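Jun 1, 2021. Sim cell, kitchen island setup, Lekerton build.

Picked up where Lahcen left it in May. The Franka arm was loading with its base sunk slightly into the floor, so every approach came in low. Raised the mount 20 mm in the cell file and reloaded. Home pose clears the counter now. Fingers set to start open, pointing down.
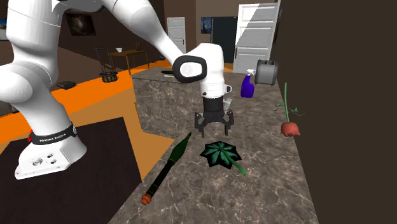
Ran 200 resets with the new mount. 7 ended with something through the marble, all on the leaf. Its collision mesh is too thin for the step size. Gave it a thicker hull and left the visual mesh alone. The rose spawns bloom down; flip its z axis in the asset file, not in the cell file, or Manolakis gets it wrong too.

Solver rate back to 1000 Hz. Somebody had it lower and the fingers buzzed when closing.

Still to do: spray bottle friction, wrist joint limits against Colton's sheet. Old cell file is saved under Brudix, don't delete yet.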